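Week 3: Sleep advice and where it comes from

Reading for this week: the Zunel handout (first half only) and your own notes on sampling from last time.

Most of us can recite the rules of good sleep. Keep the bedroom cool and dark. No screens for an hour before bed. Eight hours, same time each night. I would like you to be suspicious of all of it for the length of one lecture, then decide for yourselves what survives.

Start with the bedroom. A great deal of advice treats the room as if it were a medicine: change the curtains, change the mattress, sleep better. The Wurkon survey is often passed round as proof. It asked 138 people whether they slept well and whether their bedroom was tidy, and found that the tidy ones slept better. Fine. Which way does the arrow point? A person who has slept badly for a month may well stop picking up socks.
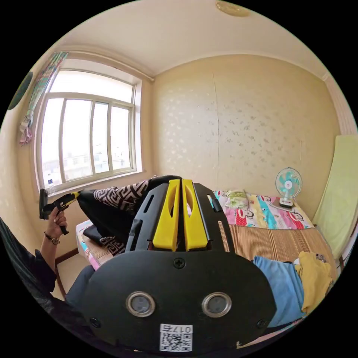 Kojo Ametepe objected to this when I gave the lecture in February. He said that I was being too hard on small surveys, that a weak link is still a link, and that people who sleep badly need something to try tonight and can't wait ten years for a proper trial. I take the last part seriously. I still don't think it makes the survey any stronger.

Now the Wattimena study, which looks better at first sight. It followed 1617 adults and had them fill in a sleep diary every morning. Two problems. Diaries record what people believe about their night, and people are poor judges of how long they lay awake. Also, more than 70 of them dropped out before the end, and we are told nothing about them. Were they the worst sleepers? Were they bored? The write-up moves on as if the question had not come up.
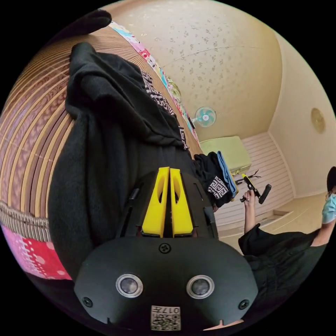 Then there is Prilinine, the herbal tablet. The leaflet says users "report deeper sleep". Compared with what? There was no dummy tablet, and everyone who took part had paid for their own packet. Struan Nisbet's note, at the back of the handout, is good on why paying for a thing makes us kinder to it. He goes too far on page 3, I think, where he writes off diaries altogether.

For the seminar, bring one piece of sleep advice you have followed yourself. Find out who first measured it, on whom, and how. If the trail stops at a newspaper column, write down where it stopped and bring that.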